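Prevach Wrist Marker Mount, pair
Hostelitz motion capture accessories

Safety notice for units shipped before March

Two customers reported that the strap clip can catch on trailing cables when the wearer bends low or moves furniture. In one case at the Ogbonna lab, the clip pulled a cable out of its socket and the arm being teleoperated dropped its load. There were no injuries. Nhi Khương of our support team traced the fault to a clip edge that stands too far off the strap.

If your mounts have the old clip, stop using them for floor-level work until you have fitted the replacement. It is free – write to support with your order number. Keep cords clear of the area where the wearer walks or pushes anything on wheels.
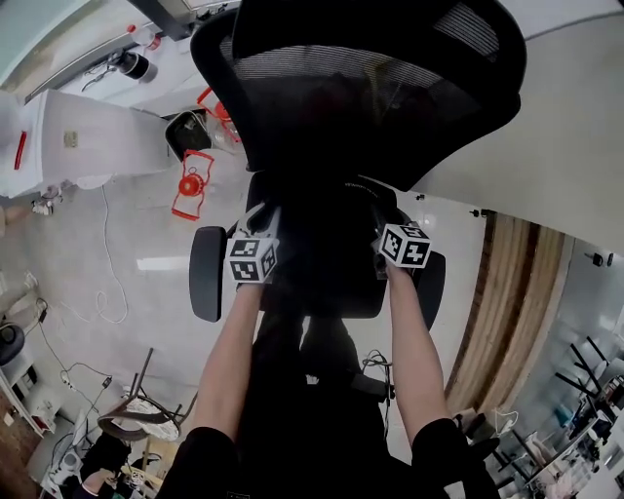
The new clip sits flat and has a rounded edge. It fits all Prevach straps and needs no tools. After fitting, run the marker check in Kumik before the next recording, as a cube that has shifted on the hand will give wrong wrist positions without any warning on screen.

Specifications
Weight per mount: 135 g
Strap length: 31 cm
In the box: 2 mounts, 2 straps, printed guide
Software: Kumik

Questions about the clip or returns go to Sơn Cao in customer support.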